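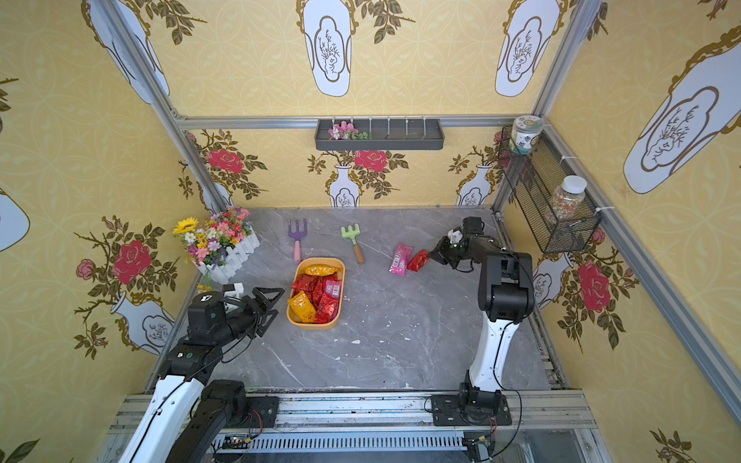
What will the second half of the equipment budget buy? Mostly a second cell with two arms, plus spare gripper fingers and enough cable that we stop borrowing it from one bench to fix another.

November
By Tumaini Nyamweya

I'm so pleased with where the Pila project stands this month! Picking up small, crinkly packets and setting them in a tray sounded like a modest goal when we wrote the proposal, and it has taught us more about what to buy than any catalog did. Foil is slippery, it folds, and it catches the light, so wrist cameras have moved to the top of our list (they were close to the bottom in the spring).

We compared two suppliers for the new arms. Drarska quoted the lower price, but the wait is longer and shipping is extra. Ena can deliver in six weeks and includes a set of spare fingers with each arm. I'd like to go with Ena, and I have asked them to hold the quote until you've had a chance to reply. 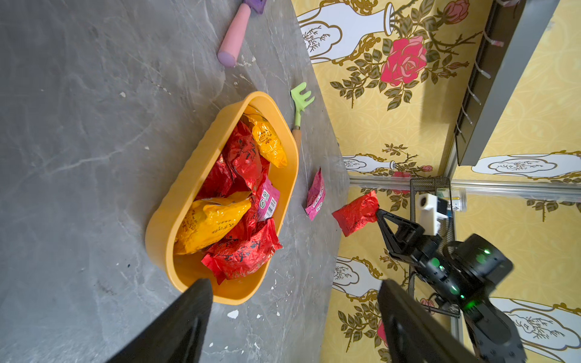
The smaller purchases have gone well too. We have $907 left in the supplies line, and I'd like your okay to move it over to equipment. It would cover the mounting rails and the power supplies for the new cell, and we'd still have plenty of snacks, tools and odds and ends to practice on.

One thing I got wrong: I left service out of the first plan entirely. Đàm has offered a yearly contract for both cells, and I've added it to the revised sheet as its own line so you can see it apart from the hardware. The price depends on whether we sign before the new arms arrive, so an early answer on that one would be a big help.

Next report will have the final order and the floor plan for the second cell.

2 comments · 6 shares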